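Rallberg Sofa -- Owner's Guide
Section 4: Everyday care, and keeping throws and cloths on your sofa

By now your Rallberg should be standing on its feet, with the seat cushions pushed well back and the back cushions in their places. If it isn't, please go back to Section 3 and take your time over it. A sofa that has been put together in a hurry never sits quite right, and you will be plumping and tugging at it for years.

This section deals with the ordinary business of living with it: what to do with cushions, how to lay a throw so that it stays put, and how to fold and clear away the bits of cloth that gather on any sofa in a busy house. We have written it for all the fabric colours, including the grey seat with yellow back cushions, which is the one we are asked about most often.

4.1 Before you start

You will need:
A soft clothes brush, or a vacuum cleaner with its upholstery nozzle
A clean white cotton cloth, slightly damp
Somewhere to put folded things -- a chair or a low table will do nicely

Empty your pockets and take off any bracelets or watches with a rough buckle. The covers are hard-wearing, but the weave can be caught and pulled like that of any other upholstery.

4.2 Clearing the seat

1. Pick up loose cloths and throws one at a time. It is tempting to gather the whole lot in your arms, and we have all done it, but crumbs and grit then get dragged along the seat.

2. Lift each piece straight up, holding it by a fold. Try not to pull it sideways from underneath a cushion. If a corner is trapped, raise the cushion with your other hand and let the corner come free.

3. Give each piece a gentle shake away from the sofa.

4. Fold smaller cloths in half and then in half again, with the trimmed edges lying together. Cloths with a striped border are easy to do neatly, as the stripes show you straight away if you have gone crooked.

5. Put anything that needs washing to one side, well away from the cushions.

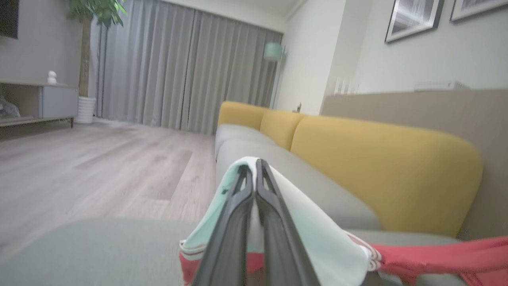
Caution: Strongly coloured fabrics, and reds above all, may give up some of their dye when they are new. Wash a red or coral throw by itself at least once before it goes on a pale grey seat, and dry it completely. Never leave a damp throw lying on the sofa overnight, however well you think you know it.

Note: If colour has come off on the seat, please don't scrub. Dab it with the damp white cloth, working from the outside of the mark towards the middle, and telephone the Wurkico care line before trying anything stronger. Loukia Economou and her colleagues have seen most kinds of stain, and they would much prefer to hear from you early on. Have your cover number ready. For the light grey seat it is 3589, and for the yellow back cushions it is 1594.

4.3 Brushing and airing

1. With the seat clear, take the back cushions off, beginning at one end and working along. Stand them on a clean surface in the order you removed them, which saves a good deal of puzzling afterwards.

2. Brush the seat from the back towards the front edge. Use long, light strokes, all in the same direction.

3. Run the nozzle along the gap between the seat and the back. Keep the suction low here. (Do have a feel with your fingers first, by the way. Pens, hair grips and small coins all find their way down there, and a vacuum cleaner isn't fond of any of them.)

4. Brush both faces of every back cushion, going gently over the seams and the rounded top edge.

5. Leave everything uncovered for an hour or so with a window open, if the weather is kind.

Caution: Sunlight will fade yellow fabric in time. If your sofa stands near large windows, turn the back cushions round whenever you brush them and draw the curtains in the strongest part of the day. Changing the sofa end for end each December will help as well. Lift it with a person at either end, and please don't drag it over a wooden floor.

4.4 Putting the cushions back

1. Hold each back cushion by its sides and give it a good pat all over, corners included, until it feels even.

2. Set it down with its lower edge right against the back of the seat, then lean it gently into place.

3. Stand back and have a look along the row. A cushion that droops forward usually wants nothing more than to be pushed further down at the bottom.

4.5 Laying a throw

1. Fold the throw lengthways until it is a little narrower than the seat is deep.

2. Lay it along the seat in front of the back cushions, smoothing from the middle outwards.

3. Tuck the rear edge in under the cushions by the width of your hand. Any more than this and it will pull tight when you sit down.

4. Let the front edge stop short of the front of the seat. Throws that hang over the front tend to creep forward, and they are a nuisance to anyone getting up with a cup of tea.

Note: Don't use safety pins or sticky tape to hold a throw in place. Pins leave holes, and tape leaves a gummy line that gathers dust. If yours is a slippery one, our Umico grip mat (part 254) goes between the throw and the seat and can be cut to size with kitchen scissors.

4.6 How often?

A quick clear and fold every evening is plenty for most homes. Brush once a week, or twice if you share the sofa with a dog. Full instructions for taking off and washing the covers are on page 67, and please do read them through to the end before you open the first zip.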